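Robot Club Corner

Hello again from the back table at Soltgate! We're two weeks into the new term, the coffee maker has been descaled, and I have a proper update for you this time instead of the three lines I managed over the summer.

The big thing is that we've signed up for the Junari Challenge. If you weren't at the first meeting, it works like this: your arm gets a tabletop with household stuff on it, a list of jobs, and 20 minutes. Every job is worth points, and you lose points for dropping things, which is where we came unstuck last year. We finished on 134 and I still think about the spoon. The top team went home with close to double that, and they had the same arm we do, so the hardware excuse is gone.

Our plan is to spend September on the wrist camera and leave the clever stuff for later. Last year we leaned on the camera up on the stand, and it lost track of things whenever the arm got in its own way (a lot). The wrist view is much closer to the action, but it comes with its own headaches. Bits of the arm are in the picture all the time, shiny things flare, and anything really close goes to mush. I've been going through stills in the evenings with a mug of tea and I'm getting strangely fond of them.
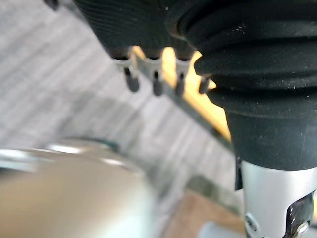
From the wrist camera: the black bellows and metal housing on the right, with the ribbed finger pad up top.

The software group is working on a mask so the program ignores the parts of the arm that show up in every shot. The first version was a bit too keen and blanked out things we wanted to pick up! The second one is better, and they'd love more pictures to try it on. We're aiming for 1000 labeled stills before we touch the gripper code again. It sounds like a slog, but with a few laptops open and some decent snacks it goes quickly – and you don't need to know any programming. If you can draw a box around a cup with a mouse, you're hired.

A couple of housekeeping things. The spare laptop (the one called Mirzaei on the login screen) has the labeling program on it now, so please don't update anything on it, even if it begs. Finger pads live in the top drawer with the hex keys. And if you borrow the long USB cable, bring it back, I've bought 2 of those already and I'm not made of cables.

We're also planning a trip over to the Rarnarano workshop later in the term to practice on their table, which is a bit lower than ours and has completely different lighting. I'd like to see how badly our settings travel before the judges do. There's room in the van for more people, so tell me if you want in, and bring a lunch.

New members are very welcome, any age from high school up. Come by after the evening class lets out and look for the table with the most wires on it.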